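The last canteen on the hill

Gallstead had four works canteens within walking distance of the station. Three have gone. The one that is left, at the old Tarnach mill, still opens its hatch at half past eleven and closes it at two, and most of the people who eat there have never worked in the building.

The mill stopped spinning in the eighties and was split into units. There is a framer, a upholstery workshop, a firm that mends pumps and a good deal of storage. The canteen came with the lease and the tenants voted to keep it, paying a share each month towards the cook's wages. In March they opened it to anyone who cared to climb the hill from Sosstead Road.

A hot dinner costs the same for tenants and visitors. On a usual day the kitchen serves 79 of them. There is one meat dish, one without, and a pudding with custard. The menu goes up on a board by the door and is rubbed out as things go.

Numbers were lower to begin with. In the first week of public opening there were 30 dinners on the best day, and a tray of cottage pie went home with the pump menders. Word got about through the bus drivers, who have their break at the Morin depot at the foot of the hill and can be up and back in under an hour.

You queue along the wall, take a tray, collect your own knife and fork and sit where there is room. The tables are long, so you sit with strangers. People who come alone say that this is why they come.

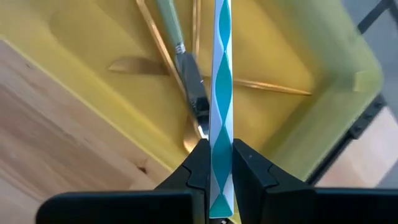 One regular, a retired signwriter, said she had lived in Gallstead for 33 years and had met more of her neighbours over the rice pudding than she had in all that time on her own street. She would pay more, she added, if it kept the place open through the winter.

It may come to that. The boiler is older than the lease, and the quote for a new one was £1,230 before fitting. The tenants have put half aside. They are against raising prices before the summer, when trade drops off anyway, and would sooner let the hall out in the evenings. A choir has asked about it, and so has a bridge club from the Morin estate.

The lease on the canteen has two years to run. Until then the hatch opens as before, cash or card, and dogs are allowed at the end nearest the yard.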